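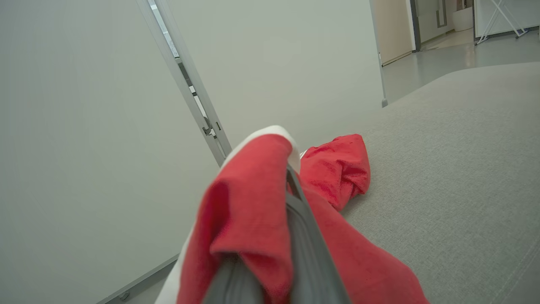

サウサン・サッバーグは「ロルティデル」を降板したのか。

降板ではなく休演で、次のシーズンの前半に出ないことだけが決まっている。後半については、制作側も本人もまだ何も言っていない。

先週からこの件でブログに検索で来る人が増えたので、知っていることを一度まとめておく。私は放送開始のころから見ているただの視聴者で、関係者ではない。出典は番組の公式のお知らせ、本人のインスタグラム、雑誌「パルサ」に載ったインタビューで、それ以外のところから引いた話はそのつど書く。

## お知らせの文面について

公式のお知らせはかなり短い。サッバーグが演じる弁護士ナディアは次シーズン前半には登場しない、脚本は調整済みである、本人の希望を尊重した、という内容だった。「降板」という語は使われていない。見出しに「降板」と書いたのは転載したまとめサイトのほうで、そこから広まったらしい。

元の文は英語で、stepping away という言い方をしている。これを降板と訳すのは少し強いと思う。かといって「休暇」だと軽い。私は休演と書くことにした。舞台の用語のようで落ち着かないが、ほかに思いつかない。

お知らせが出た翌日に本人が投稿をしている。台所の窓辺に鉢植えが置いてある写真で、文章は「しばらく家にいます。みなさん、ナディアをよろしく」という意味のアラビア語だった。翻訳アプリと、アラビア語を勉強している妹の両方に見てもらったので、大きくは外れていないと思う。妹によれば「よろしく」の部分は「覚えていてね」に近いそうだ。戻ってくるつもりの人の言い方に見えるというのが妹の意見で、私もそう思いたいが、文面からそこまでは読めない。

## 理由として言われていること

いくつか見かけたが、裏の取れるものはほとんどない。

まず、共演のファレス・ナッジャールと仲が悪いという話。これは以前からある。きっかけは1月の授賞式で、ふたりが別々に入場し、客席でも離れて座っていたことだった。ただ、席順は主催者が決めるものだし、あの日ナッジャールは別の映画の関係者と来ていた。中継を録画してあったので見直したら、サッバーグが名前を呼ばれたときに彼は立って拍手をしていた。不仲の証拠にも仲のよさの証拠にもならない程度のことだと思う。

次に、出演料の話。これは匿名の「制作に近い人物」の話として出ているだけで、金額も記事によって違う。扱わない。

それから、アルバムの話。サッバーグが歌手として出てきた人だということは、ドラマから入った人にはあまり知られていない気がする。19歳で出した「アディーネ」というアルバムがあって、そのあと歌をやめて芝居に移った。「パルサ」のインタビューでは、次に何をやりたいかと聞かれて「声を使う仕事」と答えている。記者がそれは歌のことかと聞き返し、彼女は笑って次の質問を促した、と書いてある。今回の休演を歌への復帰に結びつける人がいるのは、このやりとりがあるからだろう。

私もこの説がいちばんありそうだと思っている。ただしインタビューは休演の発表より前のものなので、つながっているとは限らない。

体調ではないかという心配も見かけた。本人も事務所も何も言っていないことなので、ここには書かない。コメント欄に書かれた場合も、申し訳ないが載せないことにする。

## 「アディーネ」のこと

せっかくなので書いておく。持っているのは中古で買ったCDで、ケースの角が欠けている。歌詞カードは付いていたが、帯はなかった。帯があったのかどうかも知らない。

音はいま聴くと時代を感じる。打ち込みの太鼓が前に出すぎていて、声が後ろに引っ込んでいる曲が多い。表題曲も、サビで弦が入ってくるところは少しうるさい。よいのは最後に入っている短い曲で、伴奏がほとんどない。ここだけは声がそのまま聞こえる。低いところで少しかすれる感じは、ナディアが法廷で黙ったあとに話し始めるときの声と同じだ。

この曲をドラマで使ってほしいと前から思っている。一度だけ、ナディアが車の中で鼻歌を歌う場面があり、これではないかとファンの間で話題になった。私は何度か聴き比べたが、最初の数音が似ているだけで、途中からは別の旋律に聞こえる。脚本に「鼻歌」とだけ書いてあって、適当に歌ったのかもしれない。

配信には入っていない。権利を持っていた会社がなくなったという話を読んだことがあるが、どこで読んだか思い出せないので、話半分に聞いてほしい。聴きたい人は中古を探すことになる。値段は発表のあとに上がっていて、私が買ったときのおよそ2倍になっていた。急いで買わなくてもいいと思う。こういうのはしばらくすると下がる。

## ナディアのいない前半はどうなるか

お知らせには脚本は調整済みとしかない。前シーズンの最終回では、ナディアは事務所の鍵を机に置いて出ていった。あれを撮った時点で休演が決まっていたかどうかはわからない。決まっていなかったとしても、出てこない理由としてはそのまま使える終わり方だった。

心配なのは、ナディアの担当していた裁判がまだ終わっていないことだ。倉庫火災の件で、依頼人の兄が何か隠しているところで切れている。これを別の弁護士が引き継ぐとなると、ナッジャールの演じるカリムしかいない。カリムは書類を読まない男として描かれてきたので、急に有能になられても困る。前に一度、代わりに法廷に立った回があったが、あれは笑わせる回だった。

ナッジャール本人は、ラジオでこの件を聞かれて「僕のせりふが増えた」と答えている。冗談なのだろうが、これで不仲説がまた少し出た。放送を通しで聴くと、そのあとに「彼女がいないと昼食の時間が静かだ」とも言っている。切り抜きには前半しか入っていない。

新しい出演者の名前も出ているが、役柄は公表されていない。ナディアの後任だと決めつけて、その人の投稿に文句を書き込んでいる人がいた。やめたほうがいい。まだ一度も画面に出ていない人だ。

## ロサルのイベントについて

問い合わせのあったロサルのファンイベントの件。サッバーグの登壇は、休演の発表のあとも取り消しになっていない。公式ページの出演者一覧に名前が残っているのを、この記事を書く前に確認した。ただ、こういうページは更新が遅いことがあるので、これから券を買う人は販売ページの注意書きも読んでおいたほうがいい。出演者の変更による払い戻しはしないと書いてある。

サイン会は抽選で、当選は25人。写真撮影は別枠になる。私は前回両方申し込んで両方外れた。会場で隣になった人は写真のほうに当たっていて、終わってから見せてもらったら、ふたりとも目をつぶっていた。本人はそれで満足だと言っていた。

会場は駅から歩くと20分かかる。バスもあるが、前回は帰りの列が長く、歩いたほうが早かった。途中の坂の下にパン屋があり、豆の入った丸いパンがおいしい。昼を過ぎると売り切れる。物販は現金が使えなかった。今回も同じかどうかは書いていない。

私は行くつもりでいるが、仕事の都合がまだわからない。行けたらまた書く。

## コメントへの返事

前の記事に質問がいくつか来ていたので、ここで答える。

「日本語字幕版の放送はいつか」について。わからない。前のシーズンは本国よりかなり遅れたので、今回も待つことになると思う。

「ナディアの着ている緑のコートのメーカー」について。衣装担当の人が古着だと書いていた。同じものは手に入らないそうだ。

「サッバーグの出演作で次に見るなら何がよいか」について。主演ではないが、島の郵便局の映画がいい。出番は短く、ほとんど手紙を仕分けているだけなのに、見終わってから覚えているのは彼女のところだった。題名の日本語表記が配信会社によって違うので、原題から探すと早い。

「サッバーグの表記はサバーグではないのか」について。前はサバーグと書いていたが、本人が名乗っている動画を聞いて、つまる音が入っていたので変えた。古い記事は直していない。検索するときは両方で試してほしい。

この記事の内容は2022年6月25日の時点のもの。公式から続報が出たら、下に書き足す。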